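Rechercher sur le site Rechercher OK

Essayer une pince, cela ne se fait pas avec des cubes

Je veux défendre une opinion qui m'a coûté deux réunions difficiles et une amitié professionnelle un peu refroidie. Quand on compare des pinces, on doit les comparer sur des emballages souples, et on doit le faire avec la main avant de le faire avec le bras. Je ne dis pas que cela suffit. Je dis que c'est par là qu'il faut commencer, et que beaucoup d'ateliers commencent par l'autre bout.

Je travaille à Wastcombe, dans une petite équipe qui choisit le matériel pour des lignes de conditionnement. On m'envoie des pinces, je les monte, j'écris un avis. Le français n'est pas ma première langue et mes avis sont courts, ce que mes collègues apprécient peut-être plus qu'ils ne le disent. Depuis quelques mois nous avions à trancher entre deux modèles : la Brenel, à doigts parallèles, rigide, très bien usinée, et la Nyamweya, à biellettes, en plastique, que l'on peut aussi tenir dans la main comme un outil. La première coûte 4 fois le prix de la seconde. Tout le monde pensait que la discussion serait brève.

Le protocole existait déjà. Il venait de Gurnthorpe, le site principal, et il demandait 500 prises sur des cubes de bois, de 50 millimètres de côté, posés sur une plaque. La Brenel a fait un résultat magnifique et l'autre un résultat honorable. Obinna Fashola, qui avait rédigé le protocole et qui le connaît par cœur, m'a écrit que l'affaire était close. J'ai répondu que chez nos clients, je n'avais jamais vu un cube.

Ce que je vois chez nos clients, ce sont des sachets. Un sachet est une chose désagréable pour un ingénieur. Il contient de l'air, il a des bords soudés qui n'ont pas l'épaisseur du milieu, il glisse sur son voisin. Sa forme change pendant qu'on le serre, donc la mesure que l'on a prise avant de le serrer ne vaut plus grand-chose. Avec un cube, la force de serrage est un réglage que l'on fait une fois. Avec un sachet, c'est une négociation à chaque prise (je ne suis pas certain que le mot soit bon, mais je n'en trouve pas un meilleur).

Alors j'ai proposé de remplacer la plaque par une table ordinaire, avec une nappe, un bol et des friandises emballées. Fashola a trouvé cela peu sérieux. Je comprends sa réaction, parce qu'une nappe imprimée n'a pas l'air d'un instrument de mesure. Mais une nappe fait des plis, et elle porte des dessins dont une caméra doit apprendre à se méfier. Le bol a un bord et des poignées contre lesquels on peut buter. Je ne connais pas beaucoup de bancs d'essai à 80 euros qui posent autant de questions à la fois.

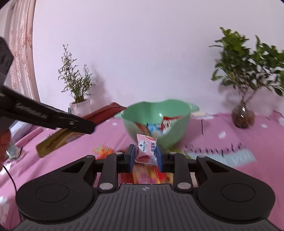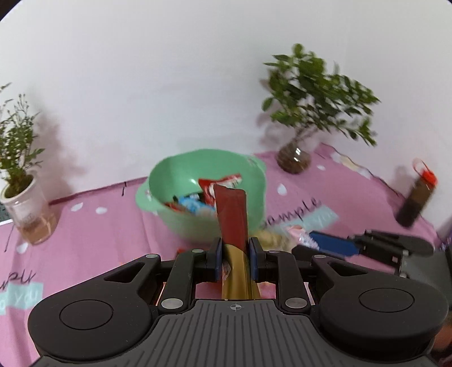
Il y a une objection que je prends au sérieux, et c'est celle de la répétabilité. Un cube est toujours le même cube. Un sachet que l'on a pincé dix fois est déjà un autre sachet, plus mou, avec des marques. Brian Nyanda, qui s'occupe des statistiques dans notre équipe, m'a dit cela dès le premier jour et il avait raison. Nous avons donc changé les sachets à chaque série et noté la série dans le cahier. Cela ajoute du bruit dans les chiffres. Je préfère un chiffre bruité sur l'objet qui m'intéresse à un chiffre très propre sur un objet que je ne rencontrerai jamais.

La deuxième objection concerne la main. On me dit que si c'est une personne qui tient la pince, on essaie la personne et pas la pince. C'est vrai en partie. Une personne habile cache les défauts de l'outil : elle tourne un peu le poignet, elle approche de biais, elle ralentit au bon moment, et le résultat paraît bon. Seulement, on peut lui demander ce qu'elle a dû faire. Après une demi-heure avec la Nyamweya, je savais dans mes doigts que le corps était large et qu'il fallait arriver d'assez haut quand l'objet était près d'un bord. Après une semaine de prises automatiques, j'avais un pourcentage, et ce pourcentage ne me racontait rien sur la largeur du corps.

Il faut aussi parler de la caméra, que l'on oublie souvent dans ces comparaisons. On la choisit à part, dans un autre budget, parfois dans un autre service. Pourtant une pince large prend beaucoup de place dans la vue, et si la caméra est montée sur l'outil, c'est un morceau de table que l'on perd en permanence. La Brenel est plus étroite et elle gagne clairement sur ce point. Je l'ai écrit dans mon avis et je le répète ici pour qu'on ne pense pas que je défends l'autre par sentiment. Avec un grand angle monté un peu plus haut, la différence devient acceptable, mais elle ne disparaît pas, et les lignes droites de la table deviennent courbes. Il faut alors calibrer avec soin, et recalibrer quand quelqu'un a touché le support, ce qui arrive plus souvent qu'on ne l'avoue dans les rapports.

Sur les garnitures des doigts, mon opinion est encore plus ferme. Nous avons passé presque toute notre attention sur la mécanique, et c'est la garniture qui touche l'objet. Avec des garnitures dures, la Brenel écrasait les bords soudés ou bien laissait filer le sachet, et le réglage entre les deux était si fin que je n'arrivais pas à le retrouver le lendemain. Quand nous lui avons mis des garnitures souples, elle est devenue une autre pince. J'aurais voulu que Gurnthorpe essaie cela avant de signer un bon de commande. Une garniture se découpe avec des ciseaux en cinq minutes.

Je n'ai donc pas de vainqueur à annoncer, et je sais que cela déçoit. Pour une ligne où les produits arrivent rangés, j'achèterais la Brenel sans hésiter. Pour vider un bol, un bac, n'importe quel récipient où les choses se couchent les unes sur les autres, je prendrais la Nyamweya, et je mettrais la différence de prix dans une bonne caméra et dans le temps de quelqu'un de patient.

Fashola doit venir à Wastcombe en décembre. Je lui mettrai la pince dans la main avant de lui montrer le moindre tableau, et il pourra apporter ses cubes s'il le souhaite. Le protocole révisé garde d'ailleurs une série sur les cubes, à la demande de Nyanda, pour que les anciens résultats restent comparables. Je l'ai accepté, à condition que cette série vienne en dernier.

octobre 2019

Partages 50 Commentaires 4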